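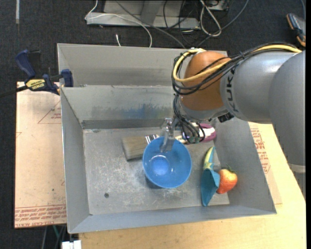
Home | List archive | By thread | By month | Search

Re: scratched bins, and what to put in them

On the household list, someone wrote:
> We inherited two of the big gray sheet-metal bins from the Clandberg
> workshop sale and want to use them as sorting trays for kitchen
> stuff. The floors are scraped to bits. Is there any way to get them
> looking decent, or do we line them and forget it?

Line them and forget it. I speak as the owner of one such bin and 55 dollars' worth of metal polish, which gave me a bin with shiny scratches.

The pale scrapes on the floor are harmless. They bother you for a week and then they are just what the floor looks like. The blue smears along the back wall are another matter, being at eye level when you bend over to fetch a bowl. I tried Mirkard cream on a corner of mine and it took off a fair bit of blue, plus the gray I had been hoping to keep.

If yours has the little round hole low down on the left of the floor, leave it alone. I plugged mine with putty, and the next teaspoon of rinse water had to be chased out with a sponge.

For the liner, the ribbed Trurnel shelf mat is fine. Cut it 2 inches short at the front or it curls up the wall. Plastic bowls sit on it nicely, though a bright blue one will make everything else in there look grayer than it did before – I have stopped fighting this.

Does anyone still have the Tazi catalog from October? I want the number for the deep liners and mine went out with the recycling.

Filed under: Storage, Kitchen, Lost Causes
Page last updated in October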